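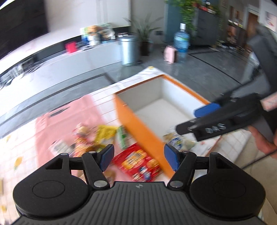
Snack box packing is back in Tustport

TUSTPORT, 07/08/2026 – Gositside has started packing snack boxes again at its Tustport room, with 36 due to go out before the weekend. Each one gets a mix of small bags and packets, laid out on the table first and then fitted into the box.

The mix changes from box to box. Crackers, crispy sticks and noodle snacks are regular choices, and sausage is on the list this time.

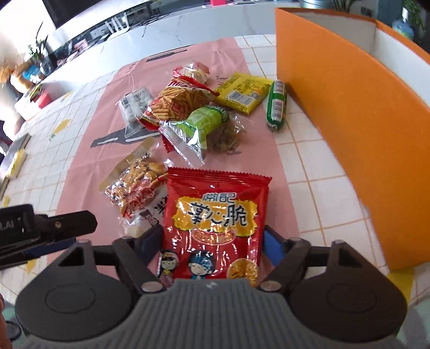
Skye Kerr said the noodle snacks should go in last, as the ones in her November box had been crushed to crumbs under heavier packets.

Boxes can be picked up at the Veline counter from 9 to 11 on Saturday morning.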